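4.2 Le rangement domestique comme mémoire distribuée

Le résultat qui nous a le plus surpris dans le corpus Proruneo concerne les petites boîtes. Nous étions partis étudier les grandes unités de rangement (placards, commodes, celliers), et les 39 foyers du panel nous ont ramenés sans cesse vers des contenants bien plus modestes : boîtes à couture, étuis à vis, pochettes à médicaments, mallettes dont plus personne ne sait quel appareil elles accompagnaient à l'achat. C'est là que la mémoire du foyer se dépose, et c'est là aussi qu'elle se lit le mieux !

Rappelons le protocole. Chaque foyer a tenu pendant 30 jours un carnet de recherche d'objets, dans lequel il notait ce qu'il cherchait, où il commençait à chercher et où l'objet se trouvait au bout du compte. Le codage a été effectué selon la grille Cukora, légèrement remaniée pour distinguer le contenant ouvert en permanence du contenant que l'on referme. Nous disposons ainsi de 3 000 épisodes, répartis en six catégories d'objets.

Trois observations se dégagent. Le premier lieu fouillé est très souvent celui où l'objet « devrait » être selon la personne qui l'a rangé en dernier - et les cohabitants n'ont pas la même idée de ce devoir-être. Ensuite, la transparence du contenant joue moins que prévu : une boîte opaque mais familière est ouverte avant une boîte translucide inconnue. Enfin, et c'est le point qui nous enthousiasme, les contenants peu remplis sont mieux mémorisés que les contenants pleins. Les participants savent réciter le contenu d'une mallette où traînent quelques pièces, alors qu'ils renoncent vite devant un tiroir comble, qu'ils désignent par une formule générique (« le bazar », « les trucs du garage »).

Cette sous-occupation, que nous proposons d'appeler rangement lâche, va à l'encontre des manuels d'organisation, qui recommandent de remplir chaque volume. Elle mérite à notre avis une étude à part entière (figure 6).
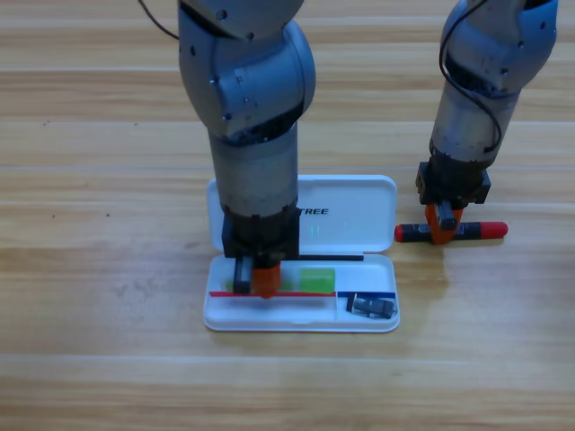
Figure 6. Contenant à faible remplissage : mallette en plastique blanc, ouverte, avec quelques petits objets.

Chraibi objecte que le rangement lâche pourrait n'être qu'un effet d'ancienneté, les boîtes peu remplies étant aussi celles que l'on possède depuis longtemps et dont le contenu s'est perdu peu à peu ; on se souviendrait alors des survivants. L'objection est sérieuse, et elle nous plaît beaucoup. Nos carnets n'indiquent pas la date d'acquisition des contenants, ce qui interdit de trancher ici. La seconde vague, codée avec l'outil Arkavance, comportera cette variable.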